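The Packet Problem, or Why I No Longer Believe in the Pantry Robot

December 2018

Every few weeks somebody at our shared workshop announces that the hard part of home automation is over. Motors are cheap. Boards are cheap. You can print a bracket overnight and bolt it on before breakfast. The only thing left, we are told, is to put the pieces together, and then the machines will unload our groceries for us while we sit and read.

I have been a paying member of the Clemberg workshop long enough to have heard this speech in several versions, and I have helped with the build it was most recently made about. The build is called Zotine. It is meant to be a gripper you carry by hand first and mount on an arm later, and its one job is to pick up food packets and put them somewhere sensible. I want to set down why I think the speech is wrong, and why I think the people giving it ought to spend an afternoon with a bag of seasoning.

Let me be fair to the hardware first. The fingers are good. They are black, blocky, ugly and stiff, and the brass threaded inserts mean you can take a pad off and put a new one on without chewing up the hole. Anyone who has driven a machine screw straight into printed plastic for the sixth time knows what that is worth. I fought for the inserts in May, when the argument on the other side was that they added cost, and I would fight for them again. If this essay were about fingers I would be in a better mood.

It is about what goes between them.

When engineers in a hurry want to show that a gripper works, they hand it a block. Sometimes it is a can, or a tennis ball. These are wonderful things to grip. They stay the same shape when you squeeze them and they are the same shape on the way down as on the way up. A video of a gripper lifting a block gets applause, and the applause is then spent on claims about kitchens.

Open your own cupboard and count the blocks. Mine has pasta in a bag, rice in a bag, flour in a paper sack that leaks, three kinds of noodles in film, and a drawer of sauce sachets I will never use. Packaged bread and cakes are worse still. You have a soft thing that must not be crushed, inside a skin that has air in it, so the fingers first meet the skin, then the air, and only after that the thing you wanted to hold. The upper part of a tall packet curls whichever way it likes. The lower part stands against whatever is next to it.
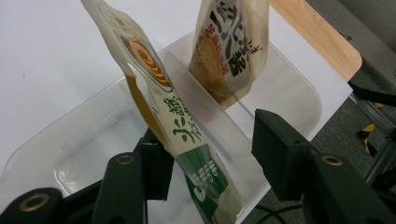
Clear plastic trays are the other half of the trouble. Everybody who organizes a pantry buys them, because a person can see what is inside. A camera does not have the same fun. The walls throw back light, the rounded corners smear whatever is behind them, and a divider you can see through is very close to a divider that is not there until you hit it. I raised this early on and was told that software would sort it out. I have noticed that software is always the thing that will sort it out when the speaker is a mechanical person, and that when the speaker is a software person it is going to be a better finger.

Some members have proposed that we use solid trays in a matte color. That would help a great deal. It would also mean that the robot works in a pantry arranged for the robot. I don't think this is shameful, but I would like it said out loud. Dishwashers got away with the same bargain: we buy plates that fit the rack and we keep the good knives out. The dishwasher, though, never claimed it could wash up in the sink like a person. Zotine's sign-up sheet at the workshop says "for any home." I would settle for "for one home, which has been warned."

There is a firm called Mondus that sells a finished gripper kit with a list of supported objects. Our group laughed at the list when it went around, since it is long and dull and has dimensions in it. I thought it was the most grown-up document I had read all year. Somebody there had sat down and admitted what the thing was for. We have no such list. We have a whiteboard with the word "groceries" on it and a circle drawn around the word.

Then there is money. The figure on the shared sheet for Zotine, counting parts and filament and the members' deposits on two failed motor controllers, stood at $2,479 when I last opened it. I don't say that is scandalous. People spend more on bicycles they never ride. But the sales pitch for doing this in a shared workshop is that it is nearly free, and it gets to be nearly free only if you leave out the sheet. It leaves out our evenings too. I put in 8 hours over one weekend on the pads alone, and at the end of it I had pads that were better at holding a packet and worse at letting go of one.

Letting go deserves more attention than it gets. Thin film clings. A pad soft enough to hold a slick bag is a pad that the bag likes to follow when the fingers open, so you set the packet down, back away, and the packet comes along for an inch and falls on its face. With a person this never comes up, because a person gives a small flick without knowing it. Try writing down the flick. I filled 10 pages of a notebook trying to and crossed most of it out.

The supporters have answers to all this, and I owe them a hearing.

Their first answer is data. Carry the gripper around by hand, they say, do the job the way a person does it, record what the camera sees, and let a program learn the flick you can't write down. Of all the ideas in circulation I find this one the least silly. It has the great merit of starting from real objects. My doubt is about how much of the world gets carried. The Clemberg table is white and evenly lit, and the objects on it are whatever a member picked up on the way over. A cupboard is dark, it is above your head, and something in the back of it is sticky. I would want to see the gripper learn in my cupboard before I believed what it had learned on our table.

Their second answer is that flat packets lying down are easy compared with packets standing up. I used to believe this too. Lying down, a sachet has almost no height for a finger to get hold of. You can come at it from the two ends and hope it buckles in the middle, or you can drag it to the edge of the table and take it there, a trick that needs a table edge. Glossy film adds its own insult. The glare moves when the packet moves, so the brightest and sharpest thing the camera has to go on is a reflection of the ceiling. Dry seasoning shifts about inside its bag as well, and the packet you pick up by the middle may be a different weight at each end by the time you have lifted it.

I will add that the makers of such packets have no reason to help us. There is a brand of Sichuan dipping seasoning, Cuihong, whose red and white bag carries a line saying the company has focused on dips for 40 years and another saying it sells a billion bags a year. Take the boast as you like. A business of that kind has settled on a crinkly, shiny, floppy bag with a hole for a hook, and it suits the shop, and it suits the cook, who tears it open and throws it away. The bag is going to stay as it is. Anyone planning a kitchen robot should plan around it, and I would trust the planners more if their slides had one on them. 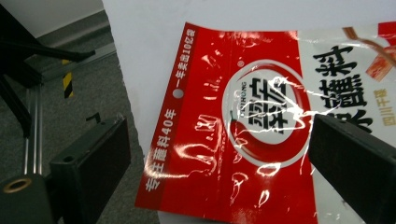

What I would do instead

I am told that criticism without a proposal is just grumbling. I like grumbling and think it is underrated in workshops, but fine.

Drop the arm for now. There is a quotation on the table from Sönmez, the parts dealer most of us use, for the joints and the controller. It is a fair price for good parts and I would still leave it unsigned. An arm attached to a gripper that can't release a sachet gives you a gripper that can't release a sachet in more places.

Keep the hand-held version and keep it in ugly company. Bring the leaking flour. Bring the half bag of lentils with a clip on it, because nearly every bag in a real kitchen has been opened and I have yet to see an opened one on our table. Do a few runs with the overhead lights off. If a run goes badly, write that down with the same care as a run that goes well, and pin it to the board where visitors can read it.

Write the list. Ours can be short. If it says "unopened packets, standing, in a tray we chose," then it says that, and a new member knows what the deposit is buying. If it grows by one line next year, I will bring a cake, in its wrapper, and we can see about that too.

And stop promising people their time back. My neighbor puts away a week of shopping while talking on the phone, and has to be reminded afterward that the shopping was done. There may not be as much time in there to give back as the speeches suggest. The people who would gain are those who can't reach, or can't grip, or can't stand for long, and they have been oddly missing from our discussions. I would like to hear what they want from a gripper before we buy anything else. My guess is that it would be slow, that it would do two or three things, and that it would have a handle.

I have renewed my membership, for what that is worth. The pads are in my bag with a new set of screws, and I mean to try a rougher surface on the left one and leave the right one smooth.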